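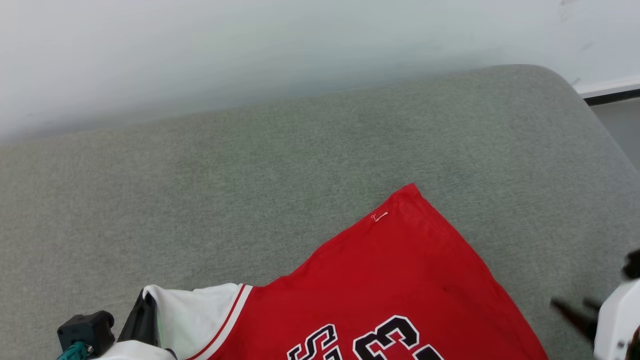 Reading for the Law

Reading for the law, also called law office study, is a way of preparing for the legal profession in which a person learns under a practicing lawyer or a judge and does not attend a law school. It was the usual way to become a lawyer in the United States until the late nineteenth century. A small number of states still permit it, and in those states a person who completes the study may take the bar exam together with the graduates of law schools.

Name

The older expression is "reading law" or "reading in the law". It comes from the fact that the student spent most of the day reading the books in the office of the lawyer. State rules today use different names, such as Law Office Study Program, Law Clerk Program or Law Reader. The word "clerk" in this meaning should not be confused with a judicial clerk, who in most cases already has a law degree.

History

In the colonial period there were no law schools in North America. A young man who wished to practice could travel to London and join one of the Inns of Court, but this was expensive, and most of them entered the office of a local lawyer. The student often paid a fee. In return he could use the library, and he copied deeds, pleadings and letters by hand. The quality of the teaching depended very much on the lawyer. Some gave regular lessons, and some used the student only as a copyist.

The Commentaries on the Laws of England by William Blackstone was the main book for many decades. Later, American writers prepared their own commentaries and the students read both. Abraham Lincoln is the best known person who learned mainly from books, with little supervision.

During the nineteenth century the universities opened more law departments, and the bar associations began to ask for formal education. Written bar exams replaced the short oral exams that judges had given before. By the middle of the twentieth century most states required a law degree, and office study became rare.

Present rules

California, Vermont, Virginia and Washington allow a person to qualify without any time in a law school. New York and Maine accept office study only when it is combined with a period of law school. The details are changed from time to time by the state supreme courts or by the bar examiners.

The programs have several things in common. The student must work or study in the office for a fixed number of hours each week, normally for three or four years. The supervising lawyer must have been in practice for a minimum number of years and must be in good standing. Reports are sent to the state at fixed times. In California the student must also pass the First-Year Law Students' Examination before the later part of the study is counted. In Virginia the student may not be an employee of the supervising lawyer, while in Washington employment in the office is a condition.

Practice of study

There is no common textbook. The lawyer and the student prepare a plan that covers the subjects of the bar exam, for example contracts, torts, property, evidence and criminal law. Many students buy the same casebooks that are used in law schools, and in the last months they add a commercial bar review course.

Darmawan Purba, who studied in a two-lawyer office in the town of Harnik, later published his study diary under the title The Calvo Street Reader. He recorded 86 written tests and some 800 pages of case notes in his first year. The diary gives much space to ordinary matters - lost files, a long lease dispute, the hours of the county library - and is sometimes used by new students as a model for keeping records. His supervisor, Kamarul Tambunan, wrote a short preface to it. In the preface he says that choosing the cases for each week took him more time than the discussion of them.

Advantages and criticism

The main advantage is the cost. The student pays small fees to the state and buys books, and does not need a large loan. Students also see clients, courts and deadlines from the beginning, and those who live far from a law school can stay in their community.

Critics point to the pass rates, which are usually lower than those of law school graduates, although the groups are small and the numbers change strongly from one year to the next. It can also be hard to find a supervisor. The work is normally unpaid for the lawyer, and a student who loses the supervisor in the middle of the program may lose time as well.

A further limit is mobility. A lawyer admitted in this way may find that other states do not accept the admission - even after many years of practice. Some large employers ask for a degree from an accredited school in any case.

See also

Bar examination
Admission to practice law
Articled clerk
Diploma privilege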